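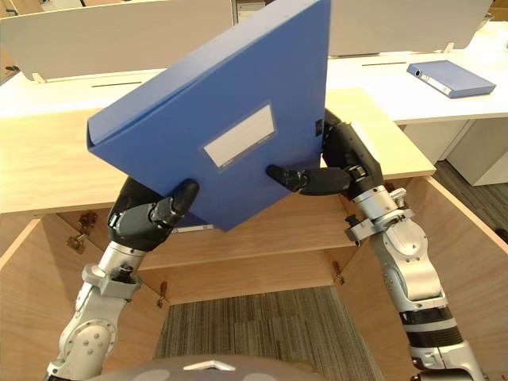

Sorting out my late aunt's paperwork: a thread

1/ My aunt Rosário Moreira died last July and I've been dealing with her papers ever since. A few people asked how it's going, so I'm putting it all in one place.

2/ She kept everything. Gas bills, seed catalogues, the guarantee for a Fosinetti iron she gave away years ago. Most of it was in carrier bags in the spare room.

3/ First job was finding the will. It was with the solicitors, Simões, and had been all along. I'd spent two evenings looking through the bags for it. Ring the solicitor first.

4/ Order more copies of the death certificate than you think. I got 4 and ran out. The bank kept one for 30 days before posting it back.

5/ Small accounts take as long as big ones. She had £87 in a savings account with Flostier and they wanted the same forms as the main bank, plus proof of my address.

6/ There was also a Fomen pension I knew nothing about. I found it from one line on an old bank statement, £943 paid in once a year. If I'd shredded the statements I would have missed it.

7/ So go through bank statements before you throw anything out. I did two full years, with a pencil, and wrote down every name I didn't recognise.

8/ What I've kept: tax letters, the house deeds, pension letters, anything with a policy number. One blue box file for the estate, and a carrier bag for things I can't decide on.

9/ Letters to her still come. I had the post redirected to mine and I write "deceased, return to sender" on the junk. It has slowed down a bit since Christmas.

10/ Update 15/04/2025: Flostier have closed the account and the cheque has come. The pension people want a form signed in front of a witness, so my neighbour is popping round after tea.

11/ Someone asked about the seed catalogues. They went to her allotment friends. I kept the one where she'd ringed all the sweet peas.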